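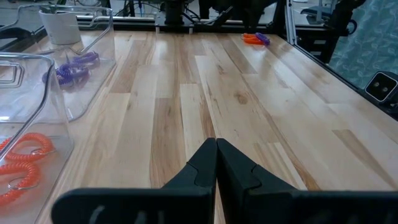 *Orange coils in the near bin, a purple one in the bin behind.*

# Sorting the Wrist Coils

Welcome, and thank you for stopping by this little corner of the site! Regular visitors will know that I have a great soft spot for small, useful, brightly colored things, and the spiral wristband -- you know the kind, the stretchy coil you push up your arm so your keys come along with you -- is very near the top of my list. We use them for the locker keys and the cupboard keys in Berkness, and over a year of 365 days they do a great deal of wandering. They come back in coat pockets, in lunch bags, and once in a birthday card, posted from Westurach with a very sweet note of apology.

So I've written a little about the sorting, which I find one of the more restful jobs we have. We keep to 2 colors, orange and purple, and 2 clear bins to put them in. I did try a cardboard box for a while, but with clear plastic you can tell what you've got from clear across the room, and the molded handles are kind to the fingers when you have an armful of other things. I'm fond of the tabletop too, I have to say. All those long planks of honey and tan and darker brown, with the knots left in! The bright orange looks wonderful against it.

The little metal rings on the coils are where the keys go. If you're starting a set of your own, do tug each ring before you put it away (I pull mine twice, out of habit), and set aside any that feel loose.
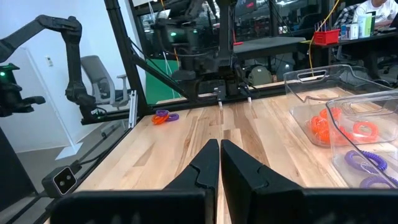 **Berkness, 12/24/24**

A cheerful pile of orange in the farther bin and purple in the nearer one, with three coils still out on the wood over at the left, two purple and one orange. I like how they sit there overlapping like bracelets on a dresser. Pichit Phetsri asked me which color is for which keys, and I'm happy to repeat it for everyone: orange for the lockers, purple for the cupboards. That's been the rule since May, when we painted the cupboard doors at Jindelov to match -- a lovely shade, although it took 6 coats and more patience than I knew I had.

Next come the bins side by side up near the far edge of the table, with only a very little in each. There's an orange ring shape near the corner of the left one, and a touch of pale purple in the right. The grain shows up beautifully from this side, knots and all, and I could happily look at it for an afternoon.
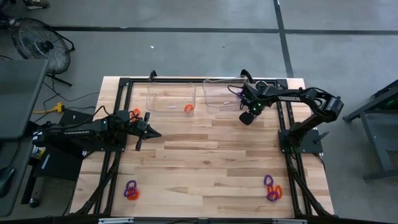 ## Borrowing and Returning

If you have one of our coils at home, please don't feel bad about it, just drop it in at Berkness or leave it at the Vincze desk the next time you're passing. Either color is welcome, with or without its ring. And if you'd like a few for your own club or workshop, send me a note and I'll gladly put some by for you.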